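Baskets, handles and the hall closet

2018-02-14

The hall closet in our apartment is 26 inches wide and a little deeper than that, with a fixed shelf at head height and another at the knee. Until this winter it held paper grocery bags full of smaller paper grocery bags. I have been replacing them with baskets, one shelf at a time, and these are my notes on what works and what I returned.

Start with the shelf and measure the opening at the door frame. My shelf is 26 inches across but the frame takes a bite out of both sides, so anything wider than the opening has to go in at an angle. I bought two Skiltgate bins on the strength of the shelf measurement and took both back the next day. The Ziscombe one fit, but the sides taper so sharply that the base is a good deal smaller than the top. Check the base dimension. It is usually printed on the label in smaller type, if it is printed at all.

Solid walls or open walls: I use both. Solid bins are for things that leak or shed, such as the shoe polish, the ice melt and the bag of potting soil. Open walls are for anything made of cloth. Hats and gloves go in there after a walk and they dry where they are. The drawback is that thin items work their way through the slots. Pencils, knitting needles and the arms of sunglasses all do it. A piece of shelf liner cut to the size of the base takes care of the bottom, and I leave the sides alone.

Handles matter more than I expected. There are three types in the stores near me: a cutout in the wall, a molded lip and a swing handle on pivots. Cutouts are fine at waist height. On the top shelf I can get my fingers into one but I can't lift straight up, and the basket tips toward me. A swing handle lets me carry the load with one hand and keep the other on the step stool. It also has to fold out of the way or it gets in the way of filling. Some fold outward over the rim, which adds width. I prefer the kind that drops inside.
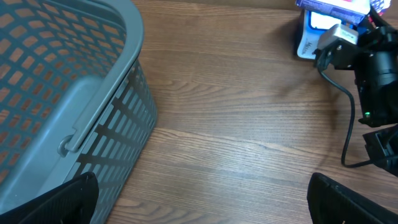

Gray basket on the table, handle folded down against the inside wall.

The pivot is the part to look at before buying. Swing the handle through its full travel in the store. If it binds at one side, the two pivots are not lined up, and it will not improve at home. A wide, flat handle is easier on the hand than a thin one when the basket is full of boots, though it takes up some of the inside when folded – I lose the space for one pair of gloves, more or less.

Georges Awwad asked after my last closet post whether I label things. On solid bins, yes, with masking tape and a marker. Tape does not hold well on a slotted wall, so open baskets get a cardboard tag tied through one of the openings with string. So far I have written two tags.

Remaining work: the knee-height shelf, which still has the vacuum attachments and a box marked "cables 2000" that I have not opened. I plan to get to it in March. The attachments are too long for any basket I own and will probably go on hooks inside the door.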